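4.2 What counts as an arrangement? 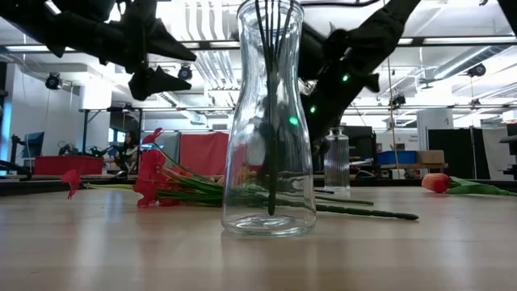

Figure 2. Glass carafe holding dark stems with artificial flowers lying on the tabletop: red blooms to the left, an orange tulip to the right.

The literature on domestic flower arranging leans heavily on the finished vase. Savolainen's catalogue of household displays, still the most cited source in this small field, records 1509 arrangements from homes in Flisa and Plerkeck and sorts them by colour, height and symmetry. It is a useful catalogue. Whether it tells us anything about arranging is another question, and we have our doubts. A completed display can be reached by many routes, and the catalogue assigns each one a "compositional intent" on the strength of the end state alone.

We therefore looked at intermediate states. Figure 2 is typical of the problem. Dark stems stand in the carafe and run up through its neck, while the red flowers and the tulip lie on the table. Under the catalogue's scheme this would have to be coded either as "incomplete" or as "sparse, vertical". Neither code can be defended from the evidence. A coder shown the carafe alone might call it a minimalist piece; a coder shown the tabletop as well would probably call it a job half done. It could as easily be a job half undone. Nothing in a single still settles the direction of travel, and we did not permit our coders to infer it.

The vessel matters more than earlier accounts allow. Valtteri Savolainen treats the container as neutral, a "holder" whose colour is recorded and whose shape is not. The carafe in Figure 2 has a wide rounded base and a long slender neck. A neck of that kind gathers stems into a bundle whatever the arranger might prefer, so the upright, close-packed form that the catalogue reads as a stylistic choice may owe a good deal to the glass. Of the 569 catalogue entries coded as "vertical", the published tables do not say how many used narrow-necked vessels. We wrote to ask and were told that the original sheets had not been kept.

Clear glass raises a second difficulty. In an opaque vase the lower stems are hidden and drop out of the composition. In a carafe they are on show from the base upward, and an arranger who cares about such things has to decide whether dark stems below are an acceptable price for whatever is above. The catalogue has no field for this. Our scheme adds one, "visible below rim", although agreement between the 2 coders on this item was poorer than we would like and we place little weight on it.

Artificial flowers have usually been excluded from studies of arranging on the grounds that they make the task trivial. We are not persuaded. It is true that they need no water and can be laid down without wilting, which removes the time pressure that florists' manuals make so much of. But the awkward parts of the task survive. The red flowers in Figure 2 include a cluster of blossoms with long green leaves and stems that spread to the right, passing both behind and in front of the base of the carafe. Anyone picking up such a bunch has to deal with its full spread, and anyone threading it into a narrow opening must do something about the leaves. The tulip is a simpler item, with a closed head and foliage lying in line with it, and we would expect it to be handled differently. That expectation is untested here.

There is also the matter of sides. The tulip's head points left, toward the carafe, with the stem end toward the right. It is tempting to read such placements as preparation, and the Batgate workshop notes do exactly that, claiming that experienced arrangers lay out stock "heads inward". We could find no sampling procedure in the notes, and no comparison with inexperienced arrangers. A flower on a table has to point somewhere. Until someone reports how often heads face inward when no arranging is planned, the claim amounts to an anecdote with a favourable example attached.

For these reasons the analysis in the next section drops "intent" as a variable. We keep item type, position relative to the vessel, orientation of the head, and whether any stem is inside the glass. These are dull categories, and they will disappoint readers hoping for an account of taste. They can at least be checked against the picture by someone who disagrees with us.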